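Charging bench: phones, leads and power
Vasilakis repair room, gallery page 7

The charging bench is where handsets sit between intake and inspection. It is a plain wooden surface with power brought to it by a multi-socket strip. Layout was revised in February, after Qiuyue Shao asked for shorter cable runs and a clear area for small parts. Notes below follow the bench sheet, Rosis revision.

Battery at 100 and a fine pale line across the left part of the glass. Display faults are logged at this stage, before any lead is handled. Position and direction of the line go on the sheet — length is measured later, under the lamp.

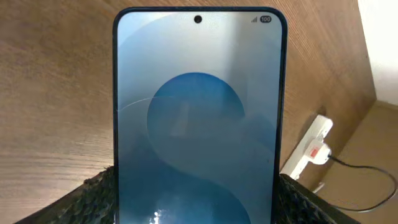 Iason Koutsoukos wrote in to ask whether a line that thin is worth logging at all, given that a fingernail often won't catch on it. He would log only what can be felt, and leave the rest to the customer's judgement.

Our practice is to log it regardless of feel. A protector can carry the same mark as the glass underneath, and the two are sorted out at inspection.

Leads are plugged in at the phone end last. The slack is laid on the bench in open curves, with no tight bend at the connector, 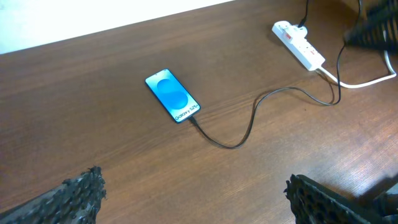
and any excess is kept on the strip side. Cable ties are not used on charging leads. A lead that has taken a permanent kink near the plug is tagged and put in the grey tub under the Onero cabinet.

Small items are handled over the middle of the bench, so that anything dropped stays on the wood. Printed pieces are checked against the sheet by name and colour.

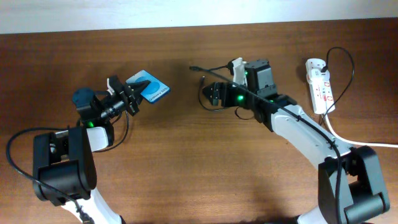 Blue square piece, Galaxy Buds lettering, held at left.

The strip is white with orange-red switch surrounds and shutters. The USB adapter is a chunky block and overhangs the strip on both sides, so allow for its width when choosing a socket. 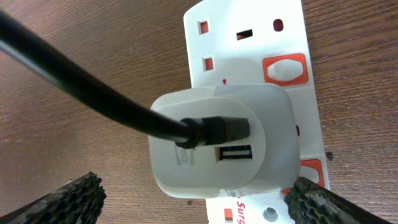 Bench sheet and corrections

Printed copies are in the tray by the door. Corrections go to Eftychia Gkikas by Monday, with the line number quoted.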